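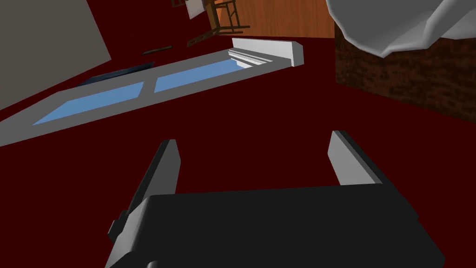 *A white door lying flat on a deep red floor.*

"You want to know the first thing I do in somebody's house?" Nives Grasso asked me, before I'd even gotten my recorder out. "I close all the doors. Then I stand there and listen to what still gets through."

I'd driven out to Mernport to talk to her about noise. Regular household noise, I mean, the dishwasher and the upstairs neighbor and the kid with the trombone. Nives has been quieting down people's homes for most of her working life, first for a window company called Fivard and now on her own, out of a narrow office over a bakery on Marsden Street. (The bakery starts its mixers at 4 in the morning. She says she picked the place for the rent and pretends it was for the irony.)
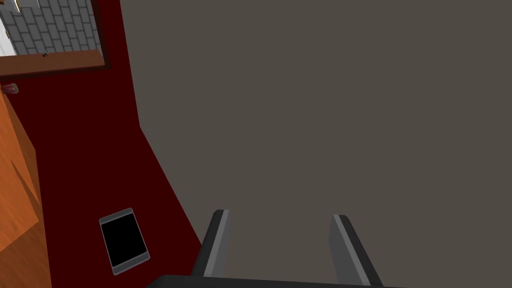

**Sandro Donati**
*Staff Writer, Home & Neighborhood*
October 26, 2023

I came with a selfish motive, I'll admit. My own apartment sits right above a bus stop, and I've spent 275 dollars on foam squares that did nothing except make my bedroom look like a podcast. I told Nives this and she put her hand over her eyes.

"Foam is for echo," she said. "It's for the sound that's already in the room with you. The bus is outside. The bus doesn't care about your foam."

So what does the bus care about? Gaps, mostly. She talks about air the way plumbers talk about water. If a draft can get in, a voice can get in, and a crack under a door that you'd never notice with your eyes can undo a whole wall's worth of work. She had me get down on her office carpet with a flashlight while she stood out in the hall, and sure enough, there was the beam coming through at one corner. I could also hear her perfectly well telling me to look left.

"People call me and they want to rip out the drywall," she said. "And I say, okay, maybe, but let's spend twenty minutes with a roll of weatherstrip first. A lot of times I talk myself out of a job!"

I asked about hollow doors, the light kind most of us have on our bedrooms. She made a face. A heavier door helps, she told me, provided it's hung right and sealed all the way around. She had a client last spring who bought the heaviest one in the store, couldn't get it to latch, and left it standing open an inch for a month. "He wanted to know why he could still hear the TV. I closed it with my hip and he said, oh."

We got onto rugs after that. Rugs are good for the people below you and not so good for you, which struck me as unfair. Felt pads under chair legs, same deal. Nives thinks we should all be doing this stuff for each other and that half the fights she walks into could be settled with a pad and a plate of cookies. She once spent an entire visit carrying messages up and down the stairs between two brothers who owned a duplex and weren't speaking. The noise was a washing machine that wasn't level. She leveled it. They're still not speaking, as far as she knows.

Some jobs do get big. The most expensive one she's ever done for a single room was more than 3,000 dollars, for a drummer with a garage and a neighbor who worked nights. It needed a second wall that didn't touch the first one. "That's the part folks don't like to hear," she said. "Low sounds go through the structure. Bass, footsteps, a truck. You have to break the connection, and breaking the connection costs money and it eats your floor space."

She's been at this for 32 years and I wondered whether she needs total quiet herself by now. No, she hates it. She sleeps with a fan going and a window cracked, and she grew up in a house with her grandparents' radio on in the kitchen all day long.

"When it's too quiet I start hearing the refrigerator," she said. "And then I'm up at midnight fixing the refrigerator."

Before I left she drew my bedroom window on the back of an envelope and marked where she figured the leak was, bottom left, by the old sash. I bought a tube of caulk on the way home. I also stopped at Mavow, the secondhand place by the bridge, and came out with a pair of thick curtains that she'd warned me wouldn't do much for the bus.

They're green. I like them a lot.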